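3장. 처음 설치하기: 자리 잡기부터 첫 세척까지

Fetden 식탁용 정수기 Olldale을 들여놓으신 것을 진심으로 환영합니다. 상자를 열자마자 물부터 한 잔 받아 보고 싶으시겠지만, 이번 장만큼은 차 한 잔 옆에 두시고 천천히 따라와 주시면 좋겠습니다. 처음 한 번만 제대로 해 두시면 그다음부터는 물을 채우고, 마시고, 가끔 씻어 주시는 일이 거의 전부이니까요. 이 장은 2024-09-23에 고쳐 쓴 내용이며, 그보다 앞서 인쇄된 설명서를 가지고 계신다면 3.4절의 첫 세척 순서가 조금 다를 수 있습니다. 그럴 때는 지금 읽고 계신 쪽을 따라 주세요.

Olldale은 수도관에 연결하지 않고 물통에 직접 물을 부어 쓰는 제품입니다. 그래서 벽을 뚫거나 기사님을 부르실 필요가 없고, 이사를 가실 때도 물만 비워 들고 가시면 됩니다. 전기도 쓰지 않습니다. 물이 제 무게로 필터를 지나 아래 물통에 모이는 방식이라 조용한 대신 조금 느긋합니다. 급하게 많은 물이 필요한 날이라면 전날 저녁에 미리 채워 두시는 편이 마음 편하실 거예요.

3.1 시작하기 전에 확인하실 것

상자 안에는 다음 부품이 들어 있습니다. 포장재를 버리기 전에 한 번씩 손에 들고 확인해 주세요. 특히 고무 패킹은 크기가 작아서 완충재 틈에 끼어 있는 경우가 종종 있습니다.

위 물통(필터를 끼우는 쪽)
아래 물통(정수된 물이 모이는 쪽)
뚜껑
Dukus 필터 2개
꼭지와 꼭지용 너트
고무 패킹(꼭지용)
받침대
필터 교체 날짜를 적는 스티커

혹시 빠진 것이 있으면 설치를 멈추고 구입하신 곳이나 Onuoha 고객 상담실로 연락해 주세요. 다른 제품의 패킹을 대신 끼우면 처음 며칠은 멀쩡한 듯하다가 조금씩 물이 배어 나오는 일이 있습니다. 번거로우시더라도 꼭 전용 부품을 받아서 쓰시기를 부탁드립니다.

참고: 스티커는 필터를 실제로 끼우는 날에 붙이시면 됩니다. 구입한 날이 기준이 아니니 선물로 받아 한참 뒤에 여셨더라도 걱정하지 않으셔도 됩니다.

3.2 놓을 자리 고르기

정수기에서 가장 많이 받는 문의가 물맛도 필터도 아닌 자리에 관한 것이라고 하면 조금 의외이실지 모르겠습니다. 물을 가득 채운 본체는 생각보다 묵직하고, 한번 채우고 나면 옮기기가 여간 성가신 것이 아닙니다. 그러니 비어 있을 때 여기저기 놓아 보시면서 우리 집에 맞는 자리를 찾아 주세요.

1. 바닥이 평평하고 단단한 곳을 고릅니다. 접이식 탁자나 바퀴 달린 수레는 피해 주세요. 손으로 상판을 가볍게 눌러 보아 흔들림이 느껴지면 다른 자리를 찾으시는 것이 좋습니다.

2. 식탁에 두신다면 가장자리에서 한 뼘 이상 안쪽에 놓습니다. 의자를 넣고 빼다가 등받이가 상판을 건드리는 일이 의외로 많습니다. 식구들이 늘 드나드는 쪽보다는 벽에 가까운 쪽이 안심이 되지요.

3. 햇빛이 오래 드는 창가는 피합니다. 아래 물통에 볕이 계속 닿으면 물이 미지근해지고 물통 안쪽에 물때가 빨리 낍니다. 오전에 잠깐 해가 드는 정도는 괜찮습니다.

4. 가스레인지나 오븐, 밥솥의 김이 나오는 쪽에서 떨어뜨려 놓습니다.

5. 꼭지 앞에 컵이나 주전자를 댈 만한 공간이 있는지 봅니다. 평소에 쓰시는 가장 큰 물병을 가져와 직접 대 보시는 것이 제일 확실합니다.

주의: 유리 상판 위에는 설치하지 마세요. 물을 가득 채운 상태에서 충격을 받으면 상판이 깨져 다치실 수 있습니다.

주의: 어린아이가 꼭지를 잡아당길 수 있는 높이라면 본체를 더 안쪽에 놓거나 높은 자리로 옮겨 주세요.

자리를 정하셨으면 그 부분을 마른행주로 한 번 닦아 주세요. 기름기나 물기가 남아 있으면 받침대 밑의 고무발이 제대로 붙지 않아 본체가 조금씩 밀립니다. 식탁보나 두꺼운 매트는 걷어 내시는 것이 좋고, 꼭 깔고 싶으시다면 얇고 미끄러지지 않는 것으로 골라 주세요.

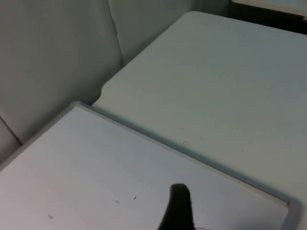 자리를 닦은 뒤에는 물기가 완전히 마를 때까지 잠시 기다렸다가 받침대를 올립니다. 네 귀퉁이를 번갈아 눌러 보시고, 한쪽이 들썩거리면 그쪽 고무발을 시계 반대 방향으로 조금씩 돌려 높이를 맞춰 주세요. 이 작업은 눈으로만 하시는 것보다 손끝으로 느껴 보시는 편이 훨씬 정확합니다. 수평이 맞지 않으면 위 물통의 물이 한쪽으로 몰려 필터 하나만 부지런히 일하게 되고, 두 필터의 수명도 달라집니다.

3.3 본체 조립하기

이제 본격적으로 조립할 차례입니다. 공구는 필요 없습니다. 손을 깨끗이 씻으시고, 반지나 팔찌는 잠깐 빼 두시면 물통 안쪽에 흠이 나는 것을 막을 수 있습니다.

1. 위 물통과 아래 물통, 뚜껑을 미지근한 물과 부드러운 스펀지로 씻습니다. 주방 세제를 조금 쓰셔도 되지만 거품이 남지 않도록 여러 번 헹궈 주세요. 필터는 아직 포장을 뜯지 마시고 한쪽에 두십시오.

2. 꼭지의 나사 부분에 고무 패킹을 끼웁니다. 패킹의 볼록한 면이 물통 바깥벽에 닿아야 합니다. 방향이 헷갈리시면 손톱으로 살짝 쓸어 보세요. 걸리는 느낌이 드는 쪽이 볼록한 면입니다.

3. 아래 물통의 구멍에 바깥쪽에서 꼭지를 넣고, 안쪽에서 너트를 돌려 잠급니다. 손으로 돌려 더 돌아가지 않을 때까지만 조이시면 충분합니다.

주의: 펜치나 렌치로 너트를 조이지 마세요. 물통 구멍 둘레에 금이 갈 수 있으며, 이 경우 무상 수리가 어렵습니다.

4. 아래 물통을 받침대에 올리고 물을 조금만 부어 봅니다. 꼭지 둘레에 마른 휴지를 대고 잠시 기다렸다가 휴지가 젖는지 살펴보세요. 젖었다면 물을 비우고 2번부터 다시 해 주시면 됩니다. 한 번에 딱 맞지 않는다고 속상해하실 필요는 없습니다. 패킹이 살짝 비뚤어진 경우가 대부분이고, 다시 끼우면 금세 잡힙니다.

5. 새는 곳이 없으면 그 물은 버리고 위 물통을 아래 물통 위에 얹습니다. 옆면의 작은 홈끼리 맞물리면 위 물통이 좌우로 돌아가지 않습니다.

3.4 필터 끼우기와 첫 세척

Dukus 필터는 포장을 뜯는 순간부터 공기 중의 냄새를 조금씩 머금기 시작합니다. 그러니 생선을 굽거나 찌개를 끓이는 동안에는 잠시 미루셨다가 부엌이 한가할 때 시작해 주세요.

1. 필터 2개의 포장을 벗기고 찬물에 담급니다. 작은 공기 방울이 올라오다가 잦아들 때까지 그대로 두세요. 필터가 자꾸 떠오르면 접시를 하나 얹어 눌러 주시면 됩니다.

2. 필터를 꺼내 흐르는 찬물에 가볍게 헹굽니다. 검은 가루가 조금 나오는 것은 활성탄이 떨어져 나온 것으로, 제품 이상이 아닙니다. 뜨거운 물은 쓰지 마세요.

3. 위 물통 바닥의 구멍에 필터를 하나씩 끼우고 아래쪽에서 고정 나사를 손으로 잠급니다.

4. 위 물통에 찬 수돗물을 채우고 뚜껑을 덮습니다. 처음에는 물이 아주 천천히 내려옵니다. 필터가 속까지 충분히 젖고 나면 제 속도가 나옵니다.

5. 아래 물통에 모인 첫 물은 꼭지를 열어 모두 버립니다. 화분에 주시거나 걸레를 빠는 데 쓰셔도 좋습니다. 같은 방법으로 한 번 더 채우고, 그 물도 버립니다.

6. 그다음에 받은 물부터 드시면 됩니다. 스티커에 오늘 날짜를 적어 뚜껑 안쪽에 붙여 주세요.

참고: 필터 하나로 걸러 낼 수 있는 물의 양은 800리터입니다. 물이 센 지역에서는 이보다 일찍 속도가 느려질 수 있으니 날짜와 함께 물이 내려오는 모습도 가끔 살펴 주세요.

3.5 물의 온도와 한 번에 채우는 양

위 물통에는 반드시 찬물만 부어 주세요. 29도가 넘는 물은 필터 안쪽의 접착 부위를 무르게 할 수 있습니다. 여름철, 특히 6월이 지나면 수도를 틀자마자 나오는 물이 꽤 미지근할 때가 있습니다. 그럴 때는 조금 흘려보내시고 손등에 시원하게 느껴지면 받으시면 됩니다.

물은 위 물통 안쪽의 눈금선까지만 채웁니다. 아래 물통에 물이 남아 있는데 위 물통을 또 가득 채우시면 두 물통 사이로 물이 넘쳐 식탁이 젖을 수 있습니다. 채우시기 전에 아래 물통부터 확인하는 습관을 들이시면 좋습니다. 물을 채우는 데는 900밀리리터짜리 주전자 정도가 들기에도 붓기에도 알맞습니다. 큰 냄비로 한꺼번에 부으시면 물이 튀고 필터에 충격이 갈 수 있어요.

주의: 물이 들어 있는 본체를 통째로 들어 옮기지 마세요. 옮기실 때는 꼭지를 열어 물을 비우고 위 물통과 아래 물통을 따로 드십시오.

집을 며칠 비우실 때는 두 물통을 모두 비우고 뚜껑을 조금 열어 두시면 됩니다. 돌아오신 뒤에는 3.4절의 4번과 5번을 다시 해 주세요. 평소의 물통 청소와 필터 교체 방법은 4장에서 이어집니다.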